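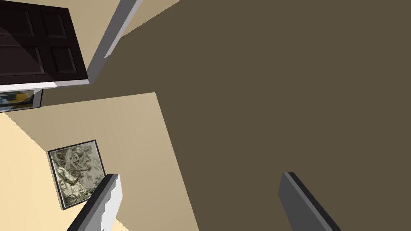

A dark brown panelled door with pale trim.

Mastedcombe tenants to get new front doors after draught complaints

By the housing desk
May
14 shares | 3 comments

Work to replace old front doors at 82 council homes in Mastedcombe will begin next month, after tenants complained of draughts and high heating bills over the winter.

The doors will be supplied by Galtex and fitted by local contractor Khosravi. Each household will be offered a choice of colours, and the frames will be replaced at the same time where they have warped.

The council said 29 homes in Flilska Road would be done first, as these had the most reported faults. Another 25 will follow before the autumn — the rest are due to be finished by the end of the winter.

Tenants will not be charged for the work and rents will not go up as a result. The council has set aside £636 for each home, with a separate sum for repairs to walls and paintwork.

Letters giving a date for each visit will go out in the next two weeks. Fitting should take less than a day, but someone over 18 will need to be at home to sign for the new keys.

Leaseholders are not covered by the scheme. They can ask to have a door fitted at the same price, though they must apply in writing before work starts in their street.

3 comments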